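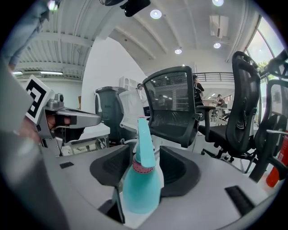 Matberg grasp filter: questions I keep getting

What does Matberg do?
It looks at the wrist camera feed from a hand-held gripper and guesses when a grasp starts and ends. I wrote it to stop scrubbing through clips by hand (my poor eyes!). You feed it a folder of recordings and it gives you back a folder of labels.

Does it cope with stuff like spray bottles?
Mostly, yes. A rounded body between two curved black fingers is fine. The trigger head on top used to throw off the old model, so update to version 6 if you're still seeing split grasps.

Will a second gripper in view confuse it?
It can. Each gripper needs its own marker ID, so please don't print the same square twice - I did that once and lost a whole afternoon to it.

Do I have to clear the office first?
Nope! Chairs, desks and people in the background are okay. Big windows are more of a pain, so lock your exposure before you record.

How many demos should I start with?
I'd go with 12 per object. You can get something moving with 4, but the planner gets twitchy on the approach.

Can I use it with Drirkby?
Yep, export with the Drirkby preset. The Gerlach one is still half done and I'm hoping to have it out in March.

Where do I send bugs?
Drop them in the tracker with the log attached and tag me, Amna Kiani. Short clips are great, full sessions take forever to download.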